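The long count at Ernport

Under the district's transferable vote, one council seat took until the small hours to fill. The delay had little to do with the counting and a good deal to do with the rules on paper.

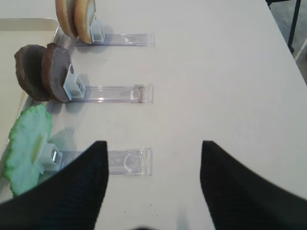

Imitation burger ingredients and clear plastic rails on a white tabletop.

The last seat on Ernport district council was declared at 3.40 in the morning, almost six hours after the first. The candidate who took it, standing for the Norðdahl residents' list, finished 19 votes ahead of the next in line. By then most of the agents had gone home, and the returning officer read the result to a hall in which the chairs were already being stacked.

Ernport uses the single transferable vote. Electors number the candidates in order of preference, and a candidate is elected on reaching the quota, which is the total valid vote divided by one more than the number of seats, rounded down, plus one. In the Mallitz ward there were four seats to fill. The quota came to 633.

Two candidates passed that figure at the first stage. What followed was the transfer of their surpluses, and this is where the procedure becomes slow. Under the district's rules every ballot paper held by an elected candidate is examined again and passed on at a reduced value. The value is the surplus divided by the number of papers, worked to five decimal places, with the remainder ignored. The ignored remainders are recorded on the result sheet as votes lost to rounding. They are small at each stage but they have to be carried forward, and the sheet must balance before the next stage can begin.

At the fourth stage in Mallitz it did not balance. A bundle of papers had been entered at full value when it should have gone in at the transfer value. The error was found on the second check and the stage was run again from the start, adding 80 minutes to the night.

Nanna Brynjólfsdóttir, the district's returning officer, regards this as the system working. "The check exists to catch that kind of entry, and it caught it," she says. "What I would change is the form. The column for full value and the column for transfer value are next to each other and have the same heading size. People are reading them at one in the morning."

The form has been in use since the district moved away from block voting. Under the old method each elector had as many votes as there were seats, and a party with a modest lead could take every place in a ward. The change was adopted after a local poll and applied first to the two rural wards. Mallitz followed at the next full election, and with a larger electorate it exposed weaknesses which the rural counts had not.

The most serious of these concerned doubtful papers. At this election 473 papers in the ward were set aside at the first sort for adjudication. Most were allowed. The rules accept any paper on which a first preference is clear, and a paper with a gap in the numbering remains valid up to the gap. A paper marked 1, 2, 4 therefore counts for its first two preferences and is then treated as non-transferable. A paper with two first preferences is rejected outright, as is one with no first preference at all.

Single crosses cause the longest arguments. The district's rules say that a cross against one name only is to be read as a first preference. They do not say what should happen when an elector has placed a cross against one name and numbers against others, beginning at 2. Neighbouring districts have taken opposite views. Ernport's practice has been to allow the paper if the numbers follow on from the cross in sequence, and the agents present were told this before the boxes were opened. One agent asked for her objection to be noted. It was, and it appears in the annex to the result.

The question matters in a close contest. A margin of 19 at the final stage is smaller than the number of papers of this kind that were allowed, although there is no way of telling from the published figures how they divided. The runner-up's list asked for a recount of the last stage only, as the rules permit. The recount confirmed the figures. A request to reopen the adjudication was refused on the ground that decisions on doubtful papers are final unless challenged by petition.

No petition had been lodged when this article went to press. The period for doing so ends in December.

Electronic counting has been suggested as the remedy. The district took a quotation from Zukon, a supplier of scanning equipment, before the last election and decided against it. The cost fell within the budget, but the system would have needed ballot papers printed to a tighter tolerance than the existing contract allowed, and the contract had a further term to run. Scanning would also leave the adjudication where it is. A doubtful paper is sent to a screen, and a person has to decide.

There is a stronger case for a smaller change. Several authorities that count by hand now use a spreadsheet alongside the paper sheets, with the transfer value locked once it has been calculated. The figures are still entered by staff, and the paper record remains the legal one, but an entry at the wrong value shows at once and the stage does not have to be completed before the fault is seen. Brynjólfsdóttir has asked for this to be tried at the next by-election. A by-election for a single seat has no surplus to transfer, so the trial would test the entry of exclusions and little else. She accepts the limitation.

She has also proposed a written rule on mixed marks. The draft follows current practice and adds two specimen papers, one to be allowed and one rejected, for display at each counting table. It would need approval by the full council, several of whose members were elected on papers the rule describes. The legal adviser's note says that this is not an interest requiring declaration.

The instructions to voters are to be reviewed at the same time. The notice in the polling booth runs to eleven lines, and the direction not to use a cross is in the ninth. The proposed version has four lines and puts that direction second. It will go to the printers with the revised result form once both have been approved.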